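Mirani Cups: Common Questions

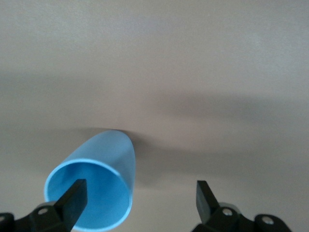

Last updated: Sunday, February 21, 2021

What colors do they come in?
Light blue for now. The inside looks deeper than the outside.

How much does one hold?
300 ml, filled to the rim.

Can I put it in the dishwasher?
Yes, top rack only. Lay it at a tilt with the open end down — water collects in the base otherwise.

How long does shipping take?
Around 7 days from our Drirgate store.

Can I return a cup?
Unused cups can come back within 20 days. Keep your receipt.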